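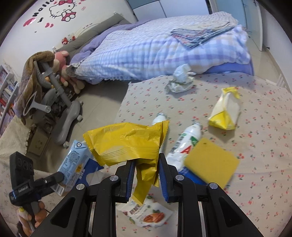

kaltholm-tidy: README

Trash pickup episodes, hand-held grippers. 799 total, 16 held out. Bedroom tidying for the Clusdale housekeeping crew, who will work alongside the arm.

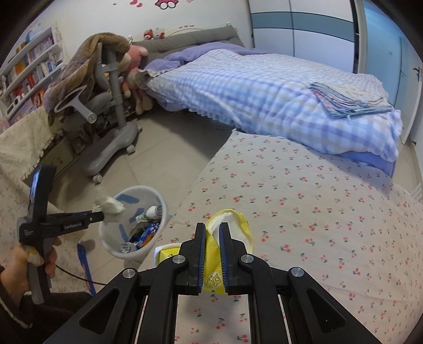 What changes for staff

Bin runs go to the arm. Beds, sorting and anything fragile stay with people. Grevlow shift sheets not updated yet, do that before rollout.
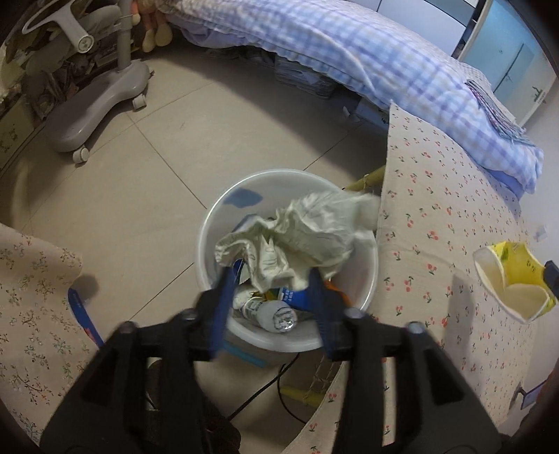
Wastebasket, gripper view.

Known gaps: thin plastic bags on bedding, labels inconsistant. 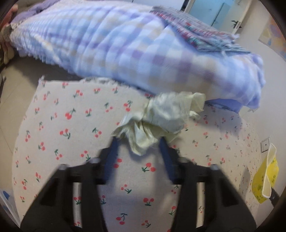

Crew asked for 15 more minutes per shift to check rooms after the arm. Still open, ask Acuña.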